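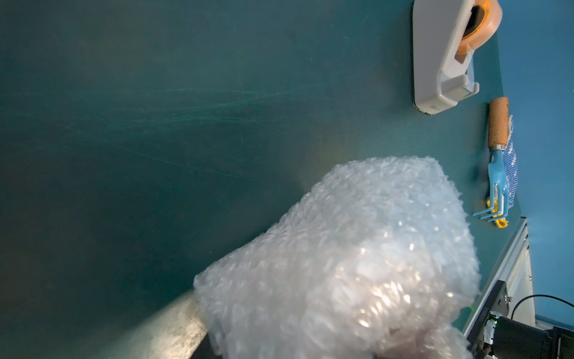

Why was the Preda hunting at idle?
The brass throttle spindle had worn its bore oval in the carburettor body, so air was getting in past it and the mixture went lean every time the throttle closed.

Kever workshop, bench notes, job 3755, Wednesday

So pleased with this one. The 1993 Preda coupe has been in and out since January with the same complaint: starts well, pulls well, then sits at the lights rising and falling like it's breathing. Plugs, leads, distributor cap and fuel filter have all been changed (two of those by us, the rest before it came here) and none of it touched the fault.

Started at half past eight with a cold engine. Vacuum gauge on the manifold tapping, needle swinging gently in time with the revs. Pinched off the brake servo hose, no change. Pinched off the breather, no change. Then a little carb cleaner on the end of the throttle spindle, linkage side, and the revs moved straight away! Did it three more times to be sure. Other end of the spindle, nothing at all.

Carb off by ten. With the top cover removed you can rock the spindle up and down with a fingertip and feel it knock. Can't believe how long I spent looking at ignition on this car.

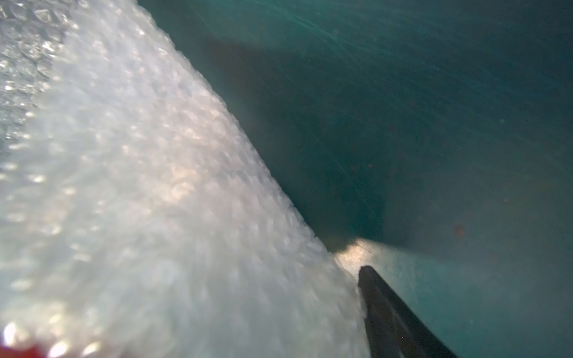
Strip and clean

Jets out and laid in order on the tray. Main jet clear, idle jet had a thin brown skin in it that came out with a nylon bristle. Please don't use wire on these, they are soft and the hole ends up bigger than the number stamped on it.

Float weighed and shaken, no fuel inside. Needle valve has a ring worn into the tip, so a new one goes in from the Godow kit. The kit is a good one, by the way - all the gaskets lined up first time, including the awkward one under the choke housing with the small ear on it. The accelerator pump diaphragm in the kit is a slightly darker rubber than the old one but the same thickness when measured.

Body went through the ultrasonic tank twice. The second go was for the progression holes, which still looked dull under the lamp. After that you could blow through all of them and feel the air on your wrist. Lovely result, the casting came out a soft grey with hardly any staining.

Butterfly screws were staked from the factory. Filed the swaged ends flat from behind, then they turned out without a fight. New screws, threadlock, and stake them again on refitting. Marked the butterfly with a scriber before it came out, as it has a bevelled edge and will go back upside down if you let it.

Bushing the spindle

I was a bit nervous about this part as I've only done it on scrap bodies. Set the casting up on the drill press with the Nakix vice, lined it up using the good side of the bore, then checked it again after a cup of tea. Still true.

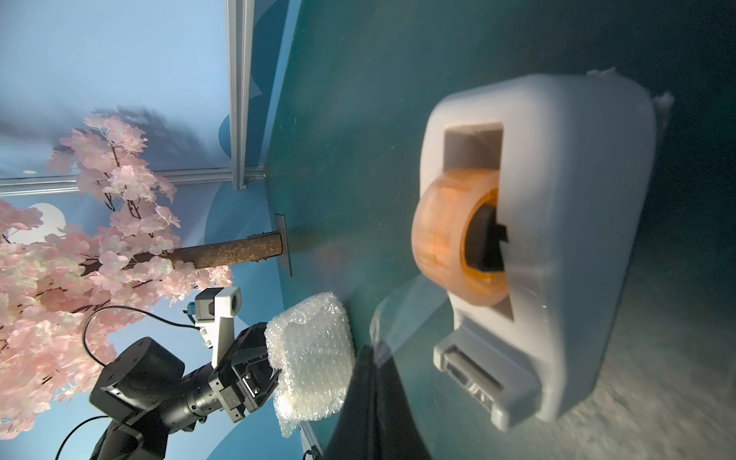 Reamed by hand from there, taking very light cuts with plenty of paraffin, turning one way only. The bush is plain bronze, pressed in with the bench vice and a bolt through the middle for a guide. It closed up a hair on the way in, so I ran the finishing reamer through again and the new spindle dropped in with a drop of oil and no knock whatsoever. It spins and stops where you leave it. I kept going back to the bench just to turn it.

Did the other end as well. It wasn't leaking yet but the wear was starting, and the job is so much easier with everything already set up.

Polished the spindle with a strip of worn wet and dry before it went in. Butterfly refitted loosely, snapped shut a few times to let it find its own centre, then screws nipped up while holding it closed. Held up to the window there was an even sliver of light all the way round.

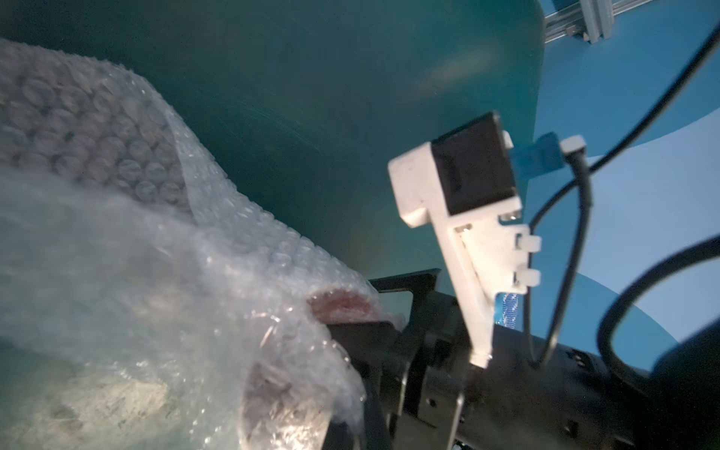 Float height set twice, as the first time I measured with the gasket on, and the Godow sheet wants it measured without. Worth reading the small print under the drawing. The old base gasket had gone hard, and the insulating block under it was slightly bowed, so that had a rub on glass until it was flat.

Back on the car by three. Filled the float bowl by hand to save the battery, and it fired on the second turn of the key. Let it get to temperature, fan cut in and out, then set the idle at 900 with the mixture screw one and three quarter turns out. Vacuum needle steady as a rock. Lights on, heater fan on, it dips and comes straight back.

Road test: out by the ring road and home through town, lots of stopping. Not a single hunt. There's a small flat spot just off idle when you press the pedal very slowly, which I think is the pump linkage sitting in the wrong hole. Will move it to the inner one and try again.

Still to do:
Pump linkage, as above.
Throttle cable is fraying at the pedal end, ring the owner about it.
Check base nuts again once cold.
Order two more Godow kits and a length of bronze bar.
Reamer back in its tube, oiled.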